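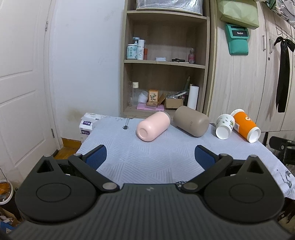
Photo: Serpil Kozan

Boards > Garden > Seeds and Starts

Starting peppers now or waiting?

serpilk
Jan 29, 2018
I have 68 Rurari pepper seeds and want to start them this week. Last frost in Salem is usually over by the end of April. Too early?

mudboots
Too early. They get leggy and sulk. Wait a month.

fornex_hill
Disagree. Peppers are slow – mine took more than eight weeks to look like anything. Start now if you have a decent light.

mudboots
Under a light, maybe. On a windowsill, no.

serpilk
It's a windowsill. I'll start seven now and hold the rest.

Filed under: Peppers, Indoor Sowing

Comments
Flellus: Bottom heat matters more than the date.
gwen_r: Did the seven come up?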